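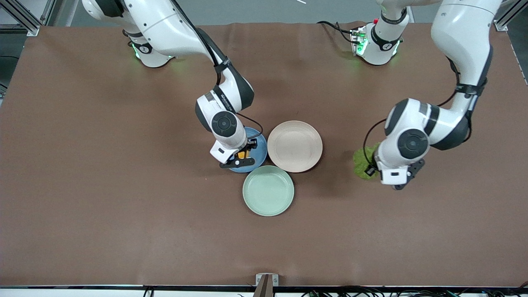 Table surface and tableware – inspection checklist
Site: Trevlow, room 10
Sheet no. 2444
Date: 2020-01-14

1. Table covering
Matte, reddish-brown, reaches nearly to the edges. Slight wrinkling near the far edge. Smooth elsewhere.
Result: pass with comment. Pull flat and re-tape the far side before next use.

2. Plates
Three, round, grouped near the center. Check rims by fingertip for chips. Replacements are ordered from Vesero under part 2092.
Result: pass.

3. Plate spacing
Plates sit close together. Site rule is about 2 inches between rims.
Result: correct on site – no retest needed.

4. Small items
Yellow piece and fuzzy green piece. Check both for loose fibers or flaking before they go near a plate.
Result: open. Green piece to be shaken out and rechecked.

5. Cleaning
Wipe covering with a damp cloth, no solvent. The Jamier spray left streaks in December and is withdrawn.
Result: pass.

Open items: 1, 4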